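13 December 2020
Potero bench, clutter set, grasp labels

Picked up where Lilla left off. Goal for the day was to find out if the relabeled demos change anything on the foam cube when the balls are close to it, or if the better numbers from last week came from the easier layouts. Same fingers, same tape, white surface wiped down before starting.

Training set is the 364 demos Lilla cleaned. No new ones added. The only difference between checkpoint A and checkpoint B is the label at closing. A uses the old label, where a demo is good if the gripper reports a width above the empty threshold at the end of the close. B uses the lift label: the arm goes up 2 cm after closing, waits, and the width is read again. Solveig's argument has been that the first reading rewards squeezing anything at all, including a ball that is on its way out of the fingers. I agreed with her on paper but we had never run the two against each other on the same layouts.

Layouts come from Ryan's sheet. Target is the foam cube in every one. Balls are distractors and are placed from near to far relative to the start position of the fingers, and the hard end of the sheet has them right in the approach. 15 attempts per checkpoint on each layout, start pose reset by script, objects put back by hand using the paper template. Template comes off the surface before the attempt starts.

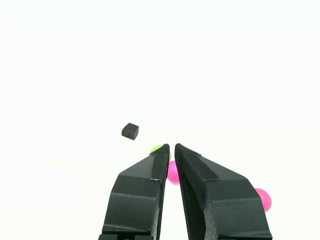 Hard end of the sheet. Cube up and left of the tips, two pink balls and a green one close in around the fingers.

On the easy layouts there is nothing to choose between A and B. Both go to the cube, both close on it, and the misses look the same (short of the cube, fingers close on the near edge and push it). I would not spend more time there.

On the hard layouts they separate. A closes early on whatever is between the fingers and then counts that as done. With a pink ball in the gap it did this often enough that I stopped the first batch to check I had loaded the right checkpoint. I had. B opens again, backs off and goes for the cube. It missed two of its 15 on the worst layout. One was a real miss, cube pushed away. The other was a timeout with the gripper opening and closing in place, which I have seen before and do not have an explanation for. Saved both logs in the Potero folder under today's run.

I want to be careful about the size of this. One operator, one cube, one evening of light. Ryan should repeat the worst layout without knowing which checkpoint is loaded. Syahrul can swap the names in the config so that works.

Side check: the green ball draws A less than the pink ones do. Could be color, could just be that the green one is set further out on Ryan's sheet. Swap them next time before anyone writes this down as a finding.

Second thing I wanted to look at was grasp angle.

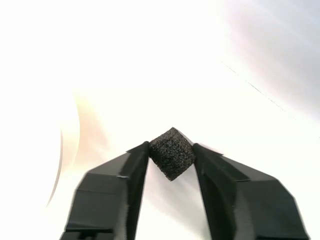 The angle head is scored against the demo angle, and the error is wrapped so that a quarter turn of the cube counts as no error. It still charges full price for anything in between. Going through the B attempts, a lot of the holds that get a poor angle score are holds I would keep. The foam takes up the error. Here the cube is tipped with a corner straight up and the fingers have it by roughly the middle, and a pinch like that would be marked down under our current score even though the tips are on the cube on both sides. A hard cube in that attitude might be a different matter. We have been tuning the angle head for weeks on a number that may not mean much for this material.

Tried the obvious thing, which is to drop the angle weight and retrain B for 35 epochs with everything else left alone. Call it C. It ran on the Hadcombe machine while I was doing the resets and finished before I did. Only put C on the worst layout. Approach looks the same as B to me. It arrives at odd angles more often and the lift label still comes back positive. I did not get a full batch, so no number for C here.

Gearóid came by and pointed out that the lift label has its own hole. If the cube is held by a bit of one corner, the lift may be slow enough that it never lets go, and then it drops on the move to the bin. He wants a shake added after the lift. I would rather have a longer wait first and see if any of the holds change, and then do the shake, so we know which one is doing the work. We left it at that. Troleck's arm settings cap the wrist speed anyway, so the shake would be gentle unless somebody changes them, and I do not want them changed in the middle of a comparison.

Tape: the strips on the inner faces are going fuzzy. Grip feels the same by hand. I did not replace them between A and B for the obvious reason. Replace before the next block and note it at the top of the page, as Lilla did in February when the old strips came off.

Width sensor: read zero offset at the start and again at the end, no drift worth writing down. The Papadakis plugin still drops the last reading if the run is stopped by hand. Anything I stopped by hand is left out of the counts.

To do
- Ryan: blind repeat of A and B on the worst layout, 15 each
- Syahrul: config swap, and keep the key somewhere Ryan is not going to open
- Me: finish the C batch, then longer wait after lift on B
- Swap green and pink positions on the sheet and rerun A only
- Ask Solveig if the angle score can be set per material, or if we drop it for foam
- New tape
- Look at the open/close timeout log with Gearóid. Check if the width reading is sitting right at the threshold when it starts

Resets took over half the time again. If we keep using the template it needs to be cut from something stiffer than copy paper, the holes for the balls have stretched and I was placing them partly by eye at the end. Stiff card is in the drawer under the Hadcombe machine.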